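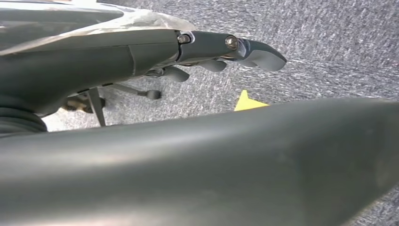 拆完大件以后,地毯上的碎塑料膜和泡沫渣怎么收拾才干净?

先捡大片,再用微湿的橡胶手套顺着一个方向把碎渣拢成一堆,最后才开吸尘器,吸的时候慢慢推,横着走一遍,竖着再走一遍。顺序反过来的话,薄膜容易把吸口糊住,泡沫粒又带静电,会被吹得满屋都是,反而更费工夫。

这个问题差不多每次换季都有读者来信问。我自己家客厅铺的是满铺的短绒地毯,搬到Fundville这边以后,柜子、椅子、灯,几乎全是坐在地毯上拆的,前前后后吃了不少苦头,也攒下一些土办法。今天泡了一壶茶,慢慢写给大家,写得啰嗦的地方请多包涵。

拆之前花几分钟铺个底

我以前性子急,箱子一进门就划开,划完才想起来地上什么都没垫。现在学乖了,先在地毯上铺一条旧床单,越大越好,边上用几本书压住。所有的膜、胶带头、干燥剂小包都往床单上扔,拆完四个角一提,整包兜到门外去抖,省下的力气可不是一点半点。

床单最好挑织得密的纯棉布,别用毛巾被。毛巾被上的小线圈会勾住泡沫粒,回头洗衣机里也跟着遭殃(我洗过一次,过滤网掏了半个钟头)。没有旧床单的话,把纸箱拆平了铺也行,就是纸板边上爱掉屑,记得把切口那一面朝外放。

剪刀比美工刀稳妥。美工刀划薄膜是很痛快,可是手一滑,刀尖就到地毯上去了,割断的绒头是接不回来的。我卧室门口那一小块秃的地方就是这么来的,现在用一盆绿萝挡着。非用刀不可的时候,把刀片只推出短短一截,膜提起来离开物件再划。

膜要怎么揭

家具和电器外面那种薄薄的、半透明的膜,揭的时候不要猛扯。猛扯会起静电,碎渣全往上吸,膜本身也会撕成一条一条的。找到封口,捏住一个角,贴着表面往回慢慢卷,边揭边卷成筒,整张下来干干净净。

天干的时候静电特别厉害,可以先拿喷壶在空中喷两下水雾,等雾落下来再动手。注意是喷空气,不要直接对着东西喷,更不要对着插座和带电的地方喷。手上抹一点护手霜也管用,不过要等吸收了再碰家具,不然浅色的漆面上全是手印。

有些膜贴得久了会留下一层黏黏的印子。金属和玻璃上的,用布蘸点食用油,敷一会儿再擦,最后用加了洗洁精的温水擦掉油。木头上的要小心一些,先在背面不起眼的地方试一试。地毯上如果沾了胶,请往下看,油是千万不能用的。

地毯上沾了胶带胶

先拿冰块。冰块装进保鲜袋里,隔着袋子压在胶上,等胶变硬发脆,再用旧饭勺的边轻轻刮,刮一下,用手指拨一拨绒,再刮一下。刮下来的渣马上吸走,别等它软回去。

剩下一点点刮不掉的,用棉签蘸医用酒精点上去,用白布按压着吸,不要来回搓。搓会把绒搓毛,还会把胶推到根部去。酒精用之前一定要在墙角或者柜子底下试色,有些染得深的地毯会掉颜色。开着窗做,旁边不要有明火,这一条请千万记住。

泡沫粒和碎膜

橡胶手套这一招是Chiamaka Haruna教我的。她在Barach街口开了一间小小的修补铺子,修椅子、补地毯都做,我去给她送过两回果酱,每回都能学点什么回来。手套就是平常洗碗那种,过一下水,甩到不滴水,手掌平贴着地毯往自己这边拉,碎膜、头发、泡沫渣会自己滚成一条。家里没有手套,用擦窗户的橡胶刮也是一样的,大面积的时候反而更快。

掉进墙边缝里的最讨厌。我是把一只旧丝袜套在吸尘器的扁嘴上,用皮筋扎紧,这样膜片会停在丝袜外面,不会钻进管子里去缠住。吸几下就把袜子上的东西捋下来,再接着吸。要是发现吸力突然变小,声音变尖,先关机拔电,再去看管口,十有八九是一片膜贴在拐弯的地方。

宽胶带粘也是可以的,只是别用黏性太强的那种,会把绒头一起拔起来。粘衣服的滚筒刷刚刚好,撕下来的纸随手卷起来扔掉。

家里有猫狗或者小孩子的,碎膜和干燥剂要收得格外勤快些。大片的塑料膜千万不要摊在地上让孩子钻着玩,会蒙住口鼻的。我的习惯是揭下来一张就打一个结,打了结的膜既不会飘,也不会被当成玩具。

压出来的印子怎么办

重东西在地毯上放久了,挪开以后会有一个一个的凹坑。小坑放一块冰进去,让它自己化,化完用毛巾吸干,再用叉子背把绒往上挑。大一些的坑,盖一条湿毛巾,电熨斗调到低温,悬在毛巾上方让蒸汽往下走,不要真的压上去。化纤的地毯尤其怕烫,宁可多做几遍。羊毛的恢复得慢,今天挑一挑,隔天再挑一挑,慢慢就起来了。

我那只Fakir牌子的矮柜,压出来的坑整整养了大半个月才看不出来。后来我在柜脚底下都垫了毛毡,坑浅多了。每个柜脚垫2层就够,再厚就站不稳了。毛毡一年总要换一次,踩实了的毛毡跟没有也差不多。

新拆的东西往地毯上放之前,也请翻过来看一眼底部。有的底下还留着一小块膜没揭,压在地毯上又闷又滑,日子长了还会黏住绒。螺丝、垫片这些小零件别直接搁在地毯上,掉进绒里真是找得人眼睛发花!我用的是做松饼的烤盘,一格放一种,挪来挪去也不会混。真的掉了,把灯关掉,拿手电筒贴着地面照过去,金属的东西会自己闪一下。

揭下来的膜还能做什么

舍不得扔的人(比如我)可以把干净的大张留下来。折的时候先铺平,对折再对折,边折边用小臂把空气赶出来,最后卷成一卷,用皮筋一套,塞在抽屉缝里几乎不占地方。

刷墙的时候可以盖家具,换季的时候可以罩电风扇,搬花盆的时候垫在后备箱里,都挺好。晒过的旧膜会发脆,一摸就掉渣,这样的就别留了。也别拿来包吃的,包装家具的膜跟厨房里的保鲜膜是两回事。包木头和皮面的东西,最好先垫一层旧棉布再裹膜,膜直接贴着放一个夏天,容易闷出潮气。七月里我收过一把藤椅,偷懒没垫布,打开的时候味道真是不好闻,拿到阳台上吹了好久。

至于要不要送去回收,各地规矩不一样。我们这边是干净、不带胶带的才收,所以我都是先把带胶带的那一条剪掉,剩下的攒满一个袋子再拿去。

一瓶自己配的地毯清洁水

拆完东西,地毯上难免有几处灰扑扑的手印脚印。我用的方子很简单,温水大半壶,白醋100毫升,洗洁精一两滴,装进喷壶里轻轻晃匀。洗洁精真的一两滴就好,放多了冲不干净,黏在绒上更招灰。

喷上去薄薄一层,等一小会儿,用白毛巾从外圈往中间按。再换一条只蘸清水的毛巾按一遍,最后用干毛巾吸。别把地毯弄得湿透,底下的衬垫吸了水很难干,会有霉味。开着窗,或者让电风扇对着吹,等到手背贴上去觉得不凉了,再往上摆东西。羊毛地毯和手工染色的,照例先试角落,心里没底就送去给懂行的人看。

洒小苏打去味的办法也可以用,晚上薄薄筛一层,第二天早上吸掉。用细筛子筛,别用手撒,手撒的会结成一坨一坨。吸完记得把吸尘器的滤网拍一拍,粉很细,容易堵。

上回贴出晾地毯的那一篇以后,陆陆续续收到大约434条留言,有几位问得很细,我放在后面一起答了。

有位朋友问长绒地毯能不能用橡胶手套。可以,但是要轻,顺着绒的方向拉,逆着拉容易打结。长绒的还是先拎起来抖一抖最省事,满铺的拎不起来,就用宽齿的梳子先梳松。

还有位朋友说她家的吸尘器一碰到膜就“咬”住不放。请把滚刷关掉,或者换成不带滚刷的平嘴,吸力调小一档,膜就不会卷进去了。

Ferach的那位读者问床单抖到哪里去。我是套在一个大垃圾袋里抖的,把袋口张开,床单整个塞进去,在里面翻几下再抽出来,泡沫渣就都留在袋子里了。直接在楼道里或者阳台上抖,风一吹,又回到邻居家门口去啦。

下一篇想写写怎么给柜脚和椅脚裁毛毡垫,手边有旧毡帽的先别扔,留着我们一起剪。

2026年10月1日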